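Home | Open tickets | Closed tickets | Materials | Contact
21 Oct 2023, logged by Muireann Dunne
3 min read

Ticket 477: gridded table cover wrinkling and creeping at left edge
Status: open, monitoring
Site: Nombridge activity room, table 5
Reported by: Vitória Seixas

Fault as reported
The gridded plastic cover does not lie flat. Soft wrinkles form across the top and a crease keeps returning where the cover turns down over the left side. Blocks placed against the grid lines no longer line up with the table edge. Vitória has pulled the cover straight twice this week and it has moved back both times.

Checks
Table level, no rock. Underside of cover wiped with a damp cloth and dried. No grit found. Clips on the far side were holding. No clips on the left, where the table stands too close to the wall to fit the standard Traltik type.

Attempt 1
Cover lifted, rotated and relaid. Wrinkles changed direction but did not go. Left overnight with books on it. Slight improvement in the middle, none at the fold.

Attempt 2
Cover warmed with a hairdryer on the low setting, held up to 15 cm off, and smoothed by hand from the centre outwards. Better. Most of the top now lies close to the table — the fold at the upper left does not. Florêncio Barreto thinks the cover was stored folded at that point before it was issued. Plausible, as the spare from the same Adach order has a mark in a similar place.

Attempt 3
Left overhang to be fixed underneath with tape. Not started. Do not tape the top face, as residue on the last cover (ticket 49) took off part of the printing.

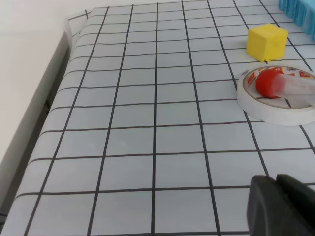 Fig. 1. Table 5, cover turned down at left with the crease near the upper corner. Yellow block and white tape on the grid.

Comment, Clementina Barros
If the tape fails, move the table out from the wall and use the clips. The rounded edge will take them.

Comment, Muireann Dunne
Agreed. Conceição Barreto has the spare clips. Leaving this open until the underside has been taped and the cover has had a week of normal use.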